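Flalero open day, Stekosdale
1 May 2021

Flalero makes kitchen goods for the home - cutting boards, bowls, cups, cloths and the like - and has been in the old mill building at Stekosdale since the company outgrew its first shop. The open day was first planned for February and then moved. I got there when the doors opened and stayed until lunch.

Parking is behind the building and costs nothing. You sign in at a desk, get a paper badge, and are put in a group of 15. Our tour started in the storeroom, where finished goods wait on shelves up to the ceiling. The guide said they ship 3,000 pieces in a normal week, most of them to shops in and near Likance.

From there we went through the molding hall. It was loud and we were asked to stay behind the yellow line. They run one color at a time and clean everything out between colors, which takes nearly 100 minutes. I had expected it to be quicker.

The part I liked best was the last stop, the tabletop room, where items from different lines are put out together on one table. Much of the Mahama range is tried out there before it goes into the catalog. 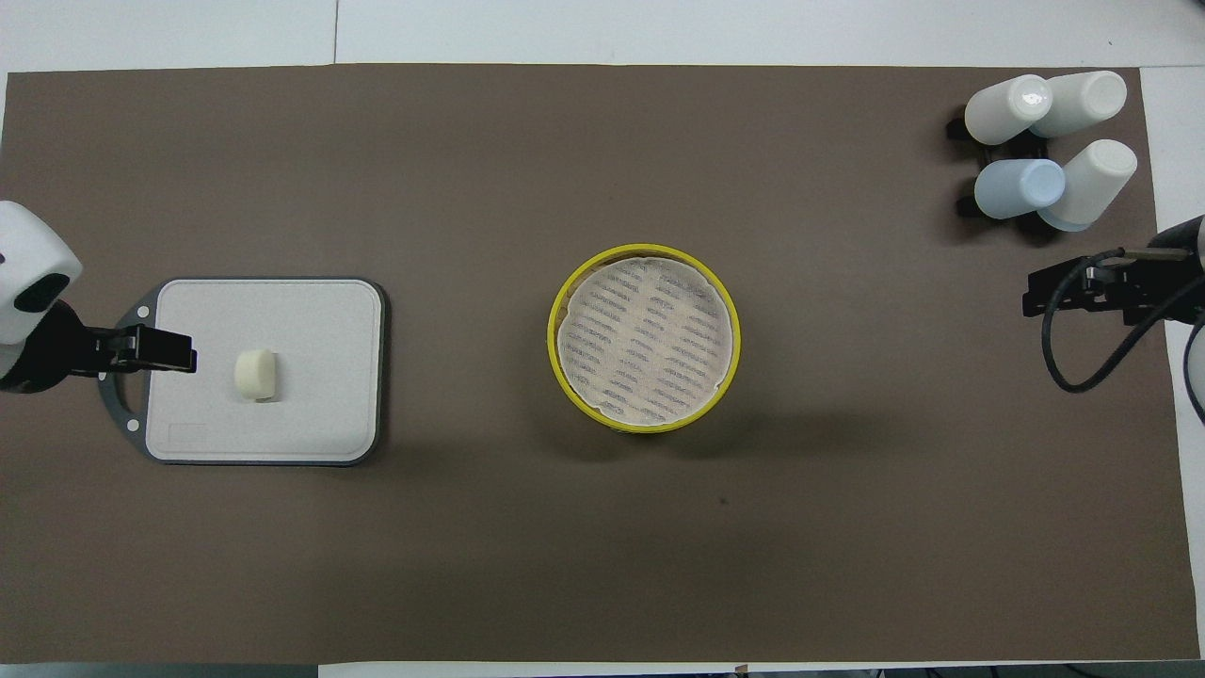 The guide talked for a while about cutting boards and handles. A board with a loop can hang on a hook, but the loop takes up space in a drawer, and customers write in about it both ways. She also said cups are the hardest thing to pack for shipping, and that they have changed the box twice.

The tour ended in the shop. Prices were lower than in town, mostly on seconds. I bought two bowls and a board. Coffee was free, sandwiches were not, and the line for them was long by noon.

The sheet at the exit gave the visitor count for the previous open day as 1,108. Bring a jacket if you go - the storeroom is cold.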